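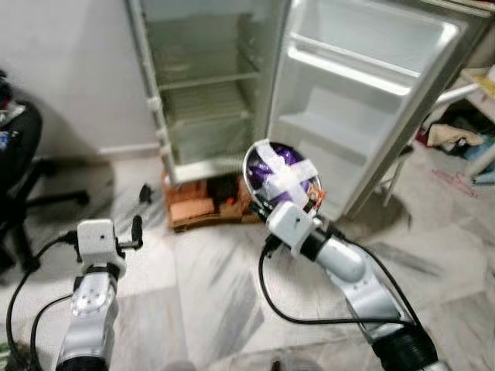 About Monley

Monley is a refrigeration repair and training firm in Briltevmont. The company services domestic and small commercial cold equipment: upright refrigerators, chest freezers, display cases and under-counter units. The workshop handles 600 repair orders a year. Field calls are accepted within 35 miles of the shop.

Work is organized in two departments. Service covers fault diagnosis, leak testing, compressor replacement and thermostat calibration. Training runs a 14-week evening course in basic refrigeration, limited to 7 trainees per group. The next course opens in November.
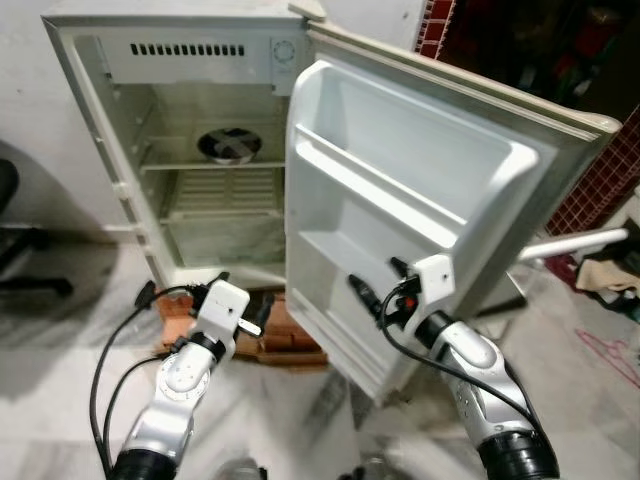
Airflow faults make up a large share of the service load. Blocked vents, iced evaporators and worn fan motors all produce the same complaint, a cabinet that runs constantly and does not hold temperature. On a small upright with a row of vent slots near the top of the interior and a circular fan in the back wall, both are checked with the cabinet empty before any sealed-system work is quoted. Door gaskets are inspected at the same visit.

Refrigerant is recovered, weighed and logged for every sealed-system job. Replaced parts are returned to the customer on request. Repairs carry a 14-month warranty on parts and labor, excluding bulbs, shelves and gaskets.

Commercial maintenance contracts are handled through our Tseng Street office. Course applications and parts orders go to the main workshop on Gosis Road.

Page last updated January 18, 2025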